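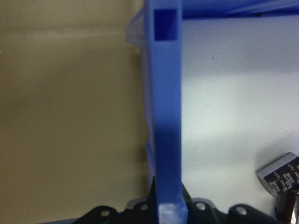 blue divider, close up. tan one side, pale the other

July 21, 2018

Quick one, kettle's on and I said I'd be out of the house by 2.

Storage boxes. All morning on storage boxes, and I'm not sorry. The long drawer in the back room has been a disgrace since January — fuses in with the buttons, buttons in with the picture hooks, a whole bag of washers split down the side and gone everywhere. Put my hand in for a pencil last week and got a drawing pin. So that was that.

Went through the lot on the floor, on the old sheet. Kept: screws (sorted, more or less), picture hooks, the good string, spare keys even though I've no idea what half of them open. Chucked: dead batteries (well, in the bag for the tip), three biros, a bicycle bell with no spring, instructions for a toaster we had in Dedley. Why did I move house with toaster instructions. Why did I pay someone to carry them.

The blue dividers are the nicest thing about the whole business. Good strong colour, a square hole up near the top of the one I was looking at, and a sort of flange sticking out at the side, a bit see-through looking. Spent far too long wondering what the flange is for. Something slots in it? Something used to? Left it alone. Brown side for things I use, pale side for things I only think I'll use, that's the system for now. Will prbably be all muddled by the weekend.

Buttons are the problem. Counted out 200 and then stopped, there's easily that again in the tin. Gran's, mostly, off coats nobody in the family has worn in my lifetime. Can't throw them. Could give some to the sewing lot at Figueroa Hall, they're always after odd ones for the kids' table. Put 14 of the big ones in an envelope and wrote Figueroa on it, so now I have to do it.

Found the Nurkent ticket stubs too, right at the back under the liner paper. Both of them, gone soft like cloth. Sat there on the floor with them for a good ten minutes and got nothing done. It rained the entire trip and the guest house had one towel — still the best week of that year. Didn't know where to file them. In the end they went in the brown side with the keys.

Lunch was toast, standing up. Back aches from the floor. Must get a cushion or do it at the table like a normal person.

Still to do: the tin of tins, the paint samples, the cupboard under the stairs (no, not this month). Labels — bought seven sheets from Flumine and can't find them, so they're either in the hall or I've tidied them away into the thing that needs labelling.

Kettle's gone. Shoes, envelope, tip bag, keys. Ring the dentist tommorow, second time I've written that.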